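Print this page | E-mail this chapter

Chapter 2: Folding What Won't Lie Flat

I learned to fold from Priit Paulauskas, who ran the wash room at Letcombe and had views on collars (strong ones!). Start with the collar, he'd say, and look at the trim before you crease anything. Striped ribbing likes to stack up on itself, and a small tear there gets bigger if you tug. 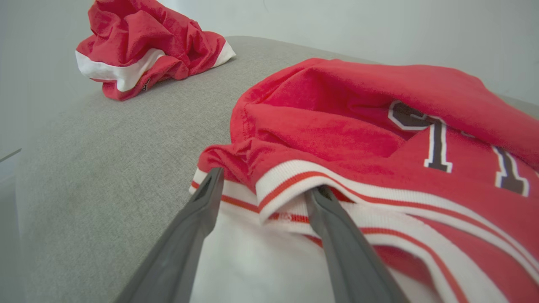
Spread it out first

Lay the jersey on something wide and a bit grippy. I like a padded gray surface, and I turn the shirt sideways so I can reach the collar and the hem without leaning. 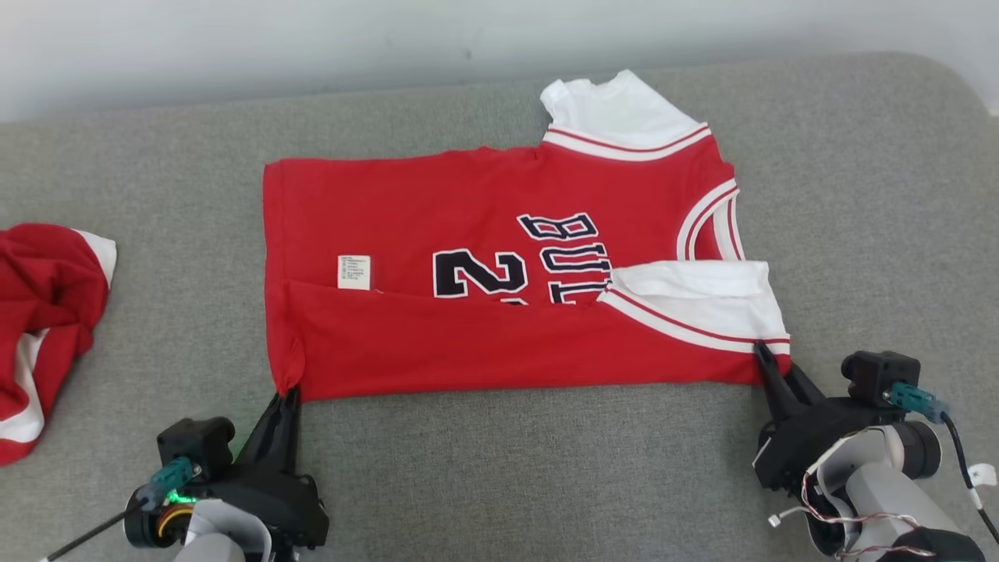
My own trouble has always been sleeves. I rush them, and then I wonder why the pile at home leans over by November. With a red jersey like this one, the white sleeves have to come in over the front, and I don't mind if one covers part of the big lettering. Smooth the body, bring up the hem, and only then go back to whichever sleeve is still sticking up.

Clear your surface before the next garment, and run a hand over it for grit.

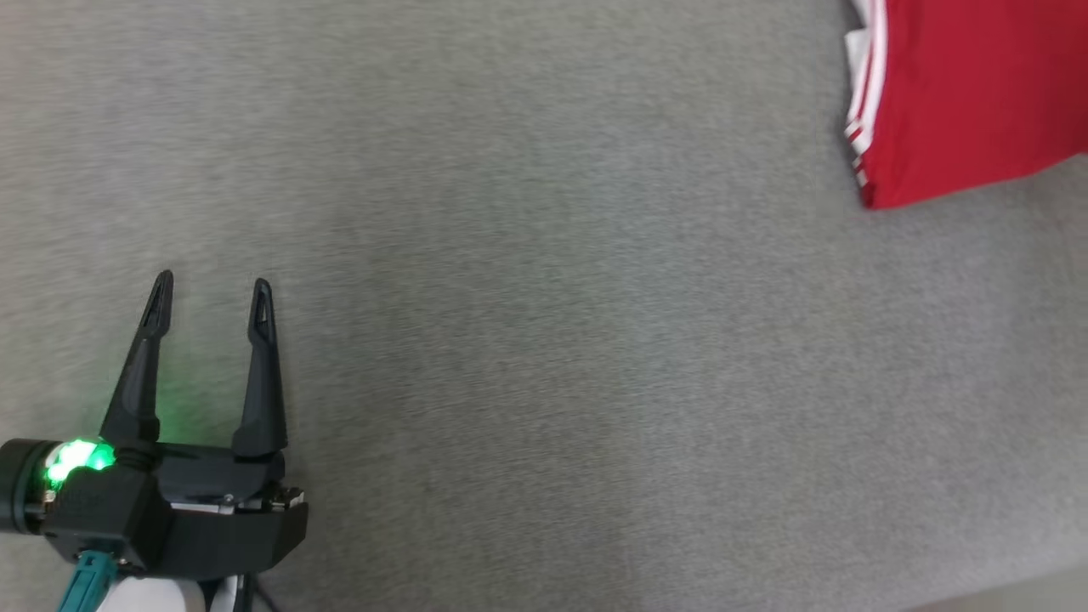
Fig. 2. The gray work surface.

Related chapters
Sorting by Weight: The Ulitz Method
Zein Hangers and Shelves
Storing Team Shirts at Leston

Contact | Copyright Letcombe | Back to top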